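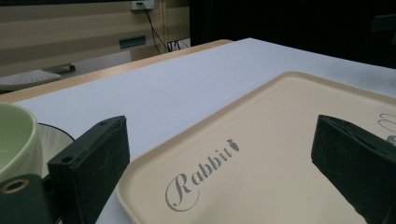 Mirkitz Playroom Kitchen — Tableware and Table Check
Date: 4/1/25
Room: Fliseck, snack table

1. Trays, rims and corners — OK
I ran a thumb along every rim, going slowly at the corners, where chips like to start. The cream Rabbit tray is everyone's favorite, so it gets handled more than the rest, and I'd like it looked over each time even when it seems perfectly fine.

2. Printing on trays — OK
Gray lettering rubbed with a damp cloth, nothing came off on it. Same for the little carrot at the end of the word, bless it.

3. Bowls — OK, one comment
Pale green bowl has no cracks that I could find. Please don't stack the bowls more than a few high, they do like to slide.

4. Plates — WATCH
One plate from the Leclerc set (shelf tag 318) feels a touch rough on the underside. Not sharp, but I've set it apart and would love a second opinion before it goes back out.

5. Table top and edge — OK
Wiped down and left for 15 minutes, then checked for splinters along the wooden edge. Smooth all the way!

6. Outlet and cables — ACTION
The black cables hanging from the wall outlet box should be clipped up out of reach of small hands. I've asked for clips on order 73 from Clasov — until they arrive, please keep the chairs away from that wall.

Next full check: June. Plate and cables to be looked at before then.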